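Wrist camera extrinsics drift every time the planner reloads, am I losing my mind

kubiak_left
Posted 29 September 2025

I have a two-finger gripper with a small camera at the wrist, and a pick pipeline I inherited from someone who has since moved on to happier things. Perception runs in Nasell, planning runs in Drulier, and between them sits a pile of Python that I am told is temporary.

I run hand-eye calibration, get a nice tight result, save it, and everything works. The arm goes where the camera says the thing is. Then I restart the planner and every grasp lands 22 mm short along the approach axis. Sideways error is fine, rotation is fine. It just stops early, closes politely on air, and reports success.

Tried so far:

Recalibrated 3 times. Good each time, until the next restart.
Checked that the calibration file on disk doesn't change. It doesn't, same checksum before and after.
Tightened the camera bracket, then tightened it again out of spite.
Read the log. There are 2,694 lines between startup and the first plan, and I have now read them in the way one reads a lease.

The only line that looks remotely interesting is a warning that says "tool frame redefined, using latest". It has been there since before my time and I was told to ignore it.

Is there some known problem with Drulier caching transforms? I would like to stop calibrating a camera that is apparently calibrated.

brundimix_fan

Have you tried recalibrating with a bigger board? We had awful accuracy with a small one and it got much better when we printed one on stiffer stock. Also check your lighting and make sure autofocus is off. Could be the USB cable too, ours was the cable.

Sandro Monti

It's the warning you were told to ignore.

Bad optics won't give you a clean, repeatable offset along one axis that shows up on restart and leaves your file untouched. A worn cable won't either. Something in software is moving your tool frame, and the log is telling you so in a very calm voice.

My guess at the mechanics: your calibration script attaches the camera to whatever tool frame is live when you run it. On a running system that's the one your gripper driver published. On restart, Drulier loads its own robot description first, the driver publishes afterward under the same name, and "using latest" means whichever got there last. If one of them puts the tool point at the fingertips and the other puts it at the middle of the pads, you'll get a fixed shift along the approach axis and nothing else. Yours is 22 mm. Go measure from the pad center to the tip before you touch any code. I'll wait.

Assuming it matches, do this:

Dump the transform from wrist flange to tool right after a calibration, while things work. Restart, dump it again, diff the two. You want flange to tool specifically, because if you only look at camera to tool you'll be reading the saved file back to yourself and it will agree with you every time.

Then pick one owner for the tool frame. I'd delete it from the driver and keep it in the robot description, but I've seen people go the other way and live.

Save the hand-eye result as flange to camera. The camera is bolted to the wrist and has no opinion about where your fingertips are. If the calibration never mentions the tool, changing the tool can't break it, and you can swap fingers later without redoing the whole dance.

Rename one of the frames anyway. Two things called "tool" will find each other again.

As for reporting success on an empty grasp, that's a separate bug and a worse one. Somebody is checking that the close command finished, and it did finish, beautifully. Compare the final finger width against the expected object width and fail the grasp if the fingers went all the way shut. It took me 20 minutes to add on ours and I have been smug about it since.

kubiak_left

Pad center to tip is 22 mm. I would like it noted that I tightened that bracket twice.

The diff shows exactly what you said. The driver has the tool at the pads, the description has it at the tips, and the winner depends on who starts first. I've moved the calibration to flange to camera and taken the frame out of the driver. Five restarts and it hasn't moved. The width check goes in next, after I've found out what else in that log I was told to ignore. 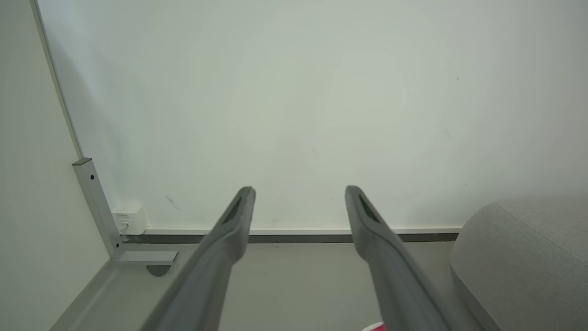
There's a second warning, as it happens, about joint limits being "merged". I'll start a new thread for that one once I've had lunch.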